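Ditgate cell: data collection meeting
Minutes, 7/8/26

1. Minutes of the May meeting
Agreed without changes.

2. Progress
Target for the PC assembly task is 1000 accepted episodes. The Dudico store holds 2396 recordings, not all of them reviewed. Review is to be finished before any more are added to the training split.

3. Views used for labelling
Fixed and wrist views were compared. Labellers are to use the fixed views for part names and the wrist views for finger position.
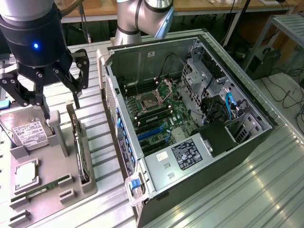
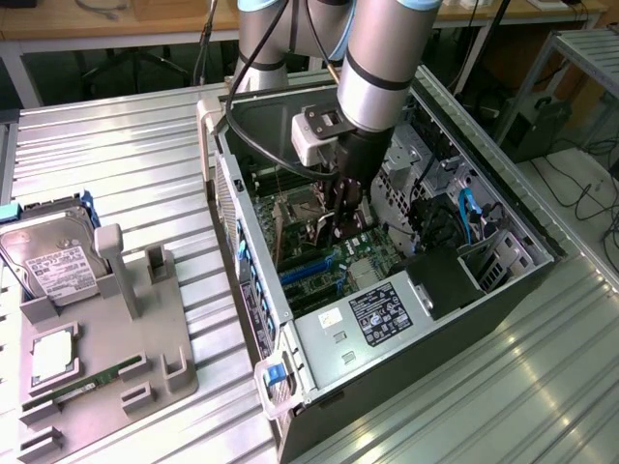 Fixed views, both with the drive standing in the fixture and the tower on its side.
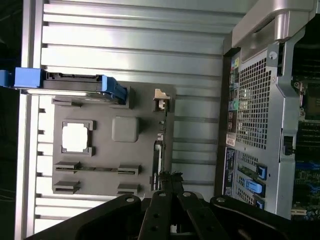
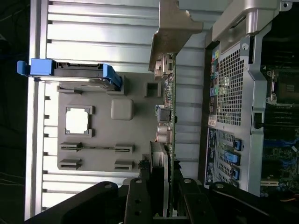
4. Labelling rules
4.1 An episode starts at the first commanded motion and ends when the arms are back at home.
4.2 Failed grasps are kept and tagged. Operator stops are thrown out.
4.3 Nogueira asked for separate tags for memory, processor and drive. Agreed.

5. Fixture
Fultik to supply a revised drawing with wider slot tolerances. No change to the fixture until the current batch is closed.

6. Actions
Fultik: fixture drawing.
Nogueira: tag list, then a trial on 12 episodes.
Ditgate: recheck wrist camera calibration after every 10 sessions.

Next meeting to be called once the review is finished.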